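4.2 Does a veined worktop get wiped less?

The claim that patterned kitchen surfaces are cleaned less often than plain ones has been repeated so many times that it is now cited without a source. We found it in a trade leaflet from Drunby, in two cleaning manuals and in the opening paragraph of the Zinchenko report, where it is described as "well known." The reasoning is always the same. Crumbs and dried spills are harder to see against a busy background, people clean what they can see, and so busy backgrounds are cleaned less. Each of these steps may be true. The conclusion still needs evidence of its own, and the evidence we were able to trace is thin.

The oldest version we could locate is Harasym's, who put it forward as a guess. He had visited kitchens in Grallivville for a different purpose, a study of where families keep bread, and noted in passing that the owners of dark, veined counters "seemed less troubled by what lay on them." He did not record how often anyone wiped anything. Later writers dropped the word "seemed." By the time the remark reached the Zinchenko report it had become a finding, with Harasym's bread study as its only support.

Stone with strong veining is the usual example, and it makes the argument sound better than it is. On a surface such as the one in Figure 6, thin pale lines already cross the brown-gray ground, and it is easy to imagine a thread of spilled flour passing for one more of them.
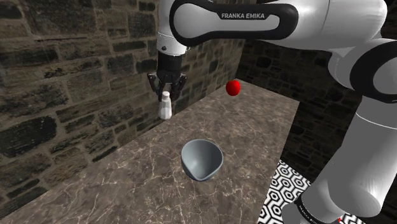 Figure 6. Tabletop with a brown-gray marble surface and pale veining, in a stone-walled room.

Imagining it is as far as most of the literature goes. A grain of rice doesn't look much like a vein, and neither does the ring left by a cup. Panasiuk's viewing trials are often quoted here, and they do show that people take longer to find small pale objects on a veined background than on a plain one. Her subjects, though, were seated, were told to keep their heads still, and had a time limit. A person cooking dinner leans, moves from side to side and catches the surface at a low angle, with light coming off it. Panasiuk says as much in her own discussion. The people who cite her tend to stop at the results.

The only field data we know of come from the Zinchenko survey itself. It followed 70 households and collected 1095 diary entries in which someone in the home noted when the main work surface had been wiped and what had prompted it. The authors report that homes with patterned surfaces made fewer entries per week, and they treat this as the long-awaited proof. We have three objections.

First, an entry in a diary is a record of writing something down. Households that wipe constantly, with the same cloth that is already in hand, are poor at noticing that they have done so. Briem, who went back to the raw diaries, found several homes in which the entries stop after the first week while the cleaning supplies go on being bought at the same rate. Those homes were kept in the analysis and counted as households that wipe rarely. We would have removed them.

Second, the patterned surfaces weren't spread evenly. Most belonged to the newer apartments in Plirside, where the kitchens are small and, according to the survey's own background questions, fewer meals are cooked at home. Less cooking means less mess, and less mess ought to mean less wiping whatever the counter looks like. The report mentions this in a footnote and makes no adjustment for it. When Briem compared only those homes that cooked daily, the gap between plain and patterned nearly closed. What remained was small enough that moving a couple of households from one group to the other would have reversed it.

Third, the word "patterned" is doing a great deal of work. It covers speckled laminate, wood grain, tile with printed borders and every sort of natural stone. If the explanation is that the pattern hides dirt, then the color of the ground and the size of the marks should matter very much. Milk stands out on a dark counter and tea doesn't. On a pale one it is the other way around. Putting all of these into a single group and comparing it with "plain," a label that in the survey includes both white and black, can't tell us which surfaces hide what.
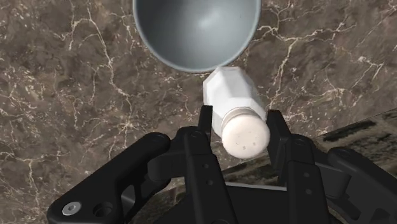
Larysa Hladun
Lecturer in Household Studies, Plirside

I should add a note on my own part in the survey, as my co-author has asked that it be stated openly. I helped to design the diary form. The line asking what had prompted each wipe was mine, and I now think it was a mistake. It offered "saw a mark" as the first choice, and respondents ticked it far more often than anything else. I wouldn't rely on that as a measure of why people clean. Tired people at the end of the evening tick the first box. In the pilot, which ran in May with a handful of families, Nazar Tkachuk had left the question open, and the replies were quite different: "before starting on the vegetables," "my mother was coming," "always do it after the dishes." Very few mentioned seeing anything.

The pilot answers are too few to build on, but they raise a difficulty that the main report passes over. If much of the wiping in a kitchen is done from habit, at set points in the day, then whether dirt can be seen has little to act on. A person who wipes down after the dishes will wipe down a veined counter and a plain one alike. Visibility could still affect how thoroughly the job is done, or whether the far corners are reached. Diaries can't capture either of those, and we are not aware of any study that has tried to measure them in ordinary homes.

It remains possible that the effect is real. Panasiuk's trials give it a believable mechanism, and a small difference in wiping could well be lost in records as uneven as these. Our complaint is with the confidence of the claim, and with the advice that has been hung on it. The Drunby leaflet tells buyers to choose a plain surface "for a cleaner home." Nothing in the survey supports that sentence. The survey took no samples from any counter, and a home that wipes less often may be no dirtier if less food is prepared there.

Section 4.3 takes up the related question of cloths, where the records are somewhat better kept.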